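Chapter 4
Surfaces, Covers and Heat in the Home

4.1 Scope of the chapter

Chapter 3 dealt with heat passing through walls and windows. The same rules apply on a smaller scale to furniture and the things placed on it. This chapter treats the covered table as a layered body: a top, a cloth and, in many homes, a pad between the two. The reader should already be able to work out the resistance of a single layer (Section 3.2).

The term "cover" is used for any textile laid over a hard surface without being fixed to it. Covers are grouped by pile. A flat cover, such as plain cotton, touches the surface over most of its area. A raised cover has fibres standing away from the base cloth and holds still air between them.

A pale grey, fuzzy cloth on a round dining table belongs to the second group.

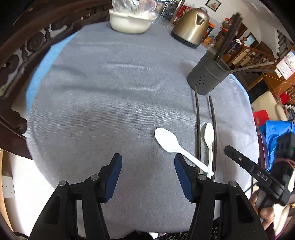

4.2 Still air and pile

Still air conducts heat poorly. The resistance of a raised cover therefore depends more on the depth of its pile than on the fibre used. Pressing the pile flat drives out part of the air, and the resistance falls. Meireles and Groen measured this on 19 cloths, each loaded with a flat plate of 500 g, and found that the fall was greatest in the first minute — after that the change was slow.

Two results follow. First, a value measured on an unloaded cloth must not be used for the area under a heavy object. Second, the value for a loaded cloth must be given together with the load. Tables in this book state both.

Washing also alters pile. The effect is treated in Section 4.5, using the Aguiar method.

4.3 Heated vessels on a covered table

Vessels differ in how they pass heat downwards. A pan taken from the hob has a hot base in direct contact with the cover. An electric kettle with a separate base is a different case: the base adds a layer, and often an air gap, between the vessel and the cloth. The heat reaching the table is then small compared with that lost from the sides and lid.

Colour and finish matter for the sides. A polished metal finish gives off less heat by radiation than a matt black one at the same temperature. Bronze-gold and coppery finishes are common on kettles, but a clear lacquer over the metal can raise the loss well above that of the bare surface.

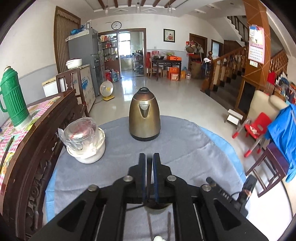
4.4 Terms and symbols

Cover resistance, R: the temperature difference across the cover divided by the heat flow per unit area.

Loaded resistance, R(L): the same quantity under a stated load.

Contact fraction, c: the share of the base area in true contact with the cover. It has no unit and lies between zero and one.

Unless stated otherwise, room air is taken as still.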